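## 3. Before you order anything: planning your bench

I set up the Skultow bench twice because I bought things in the wrong order the first time, so please borrow my list (and my regrets!).

1. **Start with the table.** Measure the one you already own before pricing a new one. Ours has a wood edge and it's been fine. If your tabletop is slick, put a mat on it and move on.

2. **Price the hand-held grippers as a pair.** I ordered one from Loureiro to "try it out," then paid shipping all over again for the second. The pair came to $2,574 on our quote, and that was with no spare fingers. Ask for fingers on the same quote!

3. **Add up your cable runs.** Each gripper has its own cable, and you want enough slack to reach across the table and cross your hands a little. Sit or stand where you'll really work, hold your arms out, and measure from there to the wall.

 > **Note:** Short cables are the one thing I'd never save money on. I did, and I bought them again in November.

4. **Set aside $200 for props.** Wire baskets, food containers with lids, that kind of thing. Get two sizes of container if you can, and check that the fingers open wide enough for the bigger one before you buy a stack of them. Clear plastic is cheap, but shiny lids throw glare, so try one under your own lights first.

5. **Leave room in the budget for stands and power.** Tripods, a power strip, curtains if your windows are as bright as mine. Sofia Barreto handles purchasing for us and she puts 30 percent on top of the hardware total for this stuff. I thought that was way too much, and we spent all of it.

6. **Ask about the return window.** Hasten gave us 30 days from delivery, so I'd hold off on delivery until the table is up and you can plug everything in right away.

> **Caution:** Keep cables that hang off the table away from your feet, and buy the clips now. You will step on one.

Once the quotes are in, go on to section 4 for mounting plates.
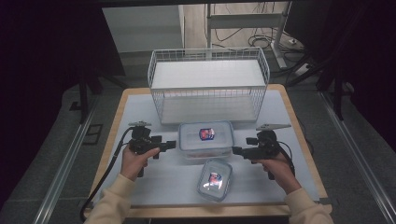

*Both grippers in hand at the table, with two lidded containers and a wire basket.*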